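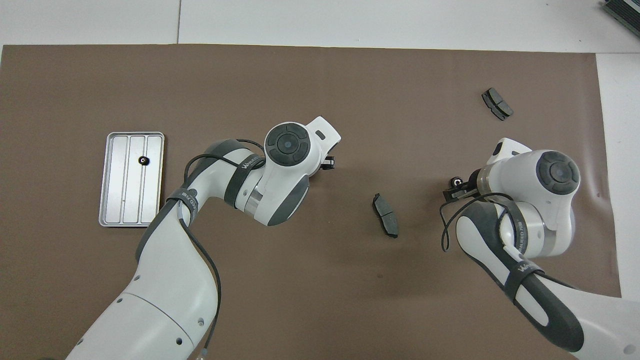 By Carys Bevan

Print this page | E-mail this page

How to Cover a Table with Kraft Paper for Messy Projects

A sheet of heavy brown paper will take glue, poster paint and candle wax, and it goes in the recycling when it gets too dirty. I use the same method for the kitchen table and for the long tables at the Taltville craft evenings.

What you need

Kraft paper, 90 gsm or heavier
Low-tack masking tape
Scissors
A dry cloth

Steps

1. Wipe the table and let it dry completely. Crumbs show through as bumps and will tear the paper when you cut on it.

2. Unroll the paper along the length of the table and cut it 5 inches longer than you need.

3. Take out the curl. Roll the sheet the opposite way, hold it for a minute, then let go. Paper from the end of a roll is the worst and may need this twice.

4. Lay the sheet with the curl facing down. Tape one short end first, smooth toward the other end with the cloth, and tape that.

5. Fold the extra under the tabletop, or trim it off if you prefer a flat sheet that stops short of the edge.

Two sheets side by side should overlap by the width of your hand. Tape the seam along its whole length or brushes will roll under it.

Removing it

Peel the tape slowly, low to the table. On painted or waxed wood, take it up the same day. Paper with dried paint on it can usually be recycled, but wax and glitter go in the trash.

Last updated: November
5 comments | 18 shares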